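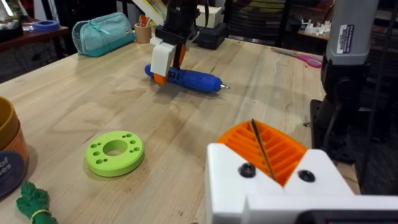
Last updated: February, by Sheyla Cárdenas

Stenurley two-arm bench cell: setup and care notes

This file goes with the Stenurley recordings. It covers how the cell is set up, what we check before a session, and what has been changed on the grippers. For the file layout and label format, read the Trulness format notes in the docs folder.

What is in the release

131 episodes from one bench with two arms. Each episode has joint positions, gripper opening and video from the wrist cameras and the fixed camera. Objects are ordinary bench items plus a few printed parts. Episodes recorded before the pads were changed are in the folder named old_pads and should not be mixed with the rest for grasp work.

Bench and arms

Both arms work over the same wooden top. The bases are bolted down and their positions are stored in cell.yaml. If a base is loosened for any reason, run the full calibration again, even if it went back into the same holes.

Keep slack in the cables at the base and check that no loop can ride up over the edge of the top. One caught cable cost us an afternoon and a connector on the right arm.

Objects go down in a different layout for each batch. The layout sheet gives a start area for each one and leaves the exact angle to the operator. The lime-green ring always starts flat.

Finger pads

The orange pads are printed with ridges across the gripping face. They wear at the tips first. Theophilus Odoi prints them in sets, and both pads on a gripper are changed together.

To change a set:

1. Open the gripper fully and cut power to the arm.
2. Take out the screws and keep them in the tray. They are not the same length as the camera screws.
3. Pull the old pads straight out. Brush dust from the seats.
4. Fit the new pads and turn the screws in by hand, then snug. Do not use a power driver, the printed housing cracks.
5. Power up and run grip_zero 3 times. The readings should agree. If they don't, a pad is not seated.

A set has lasted about 30 hours of running. Write the change in pads.csv with the arm name. 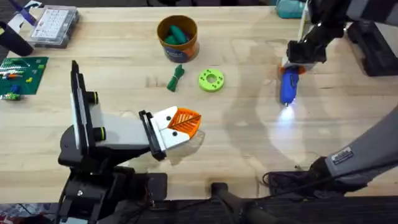
Blue tool held by the right arm, light on; ribbed orange piece at the left gripper.

Lighting and exposure

Exposure on all cameras is locked at the start of a batch. Episodes with the blue tool lit have a bright patch on the wood that clips in some views. We left these in and set light_on to true in the episode table. Filter on that field if your model is sensitive to it.

Daily check, before the first episode

- Warm up both arms for 20 minutes with the slow sweep.
- Look over the pads for split ridges.
- Wipe the camera lenses with a dry cloth.
- Move each arm to its rest pose and compare with the reference still in /ref.
- Close each gripper on the test block and watch for slip.

Known problems

The left gripper sometimes reports closed a little early after a restart. Running grip_zero clears it. The Kunis driver drops a frame now and then when both arms start moving at once - gaps are marked in the timestamps, and we have not filled them in.

Spare housings and pads are in the drawer marked Navaratnam. Send corrections to this file to Sheyla. Pad files and print settings are with Theophilus.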